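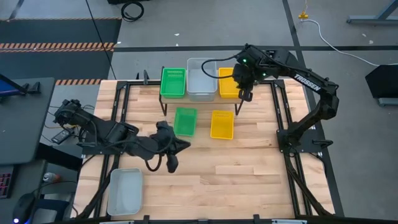
The question of whether machines are ready for ordinary chores is usually put in terms of the whole household, and I believe that is the wrong scale. A more useful test is the tidying of a single shelf. Two arms working over one table, with green and yellow baskets and a few pale bins to be moved between tabletop and shelf, present most of the difficulties met in a laundry or a parts room. Each container must be grasped by a thin wall, kept level and set down beside its neighbour.

I spent 6 years in stores at Flordale, where staff organized 800 bins by hand and thought little of it. A machine intended for such work must cope with a bin that has been left crooked. Lifting one by the rim is a fair place to begin.

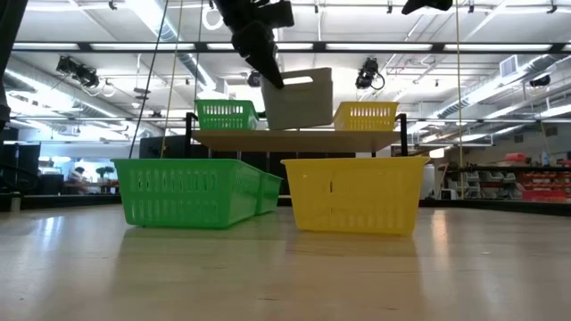
Katsuhiko Nomura wrote to me in August to say that lifting had never been his concern, and that he would consider a machine ready when it could be left alone for a full shift without someone assigned to watch it. I accept the standard. My own would be lower for the home, where a dropped basket costs a few minutes and some colourful language.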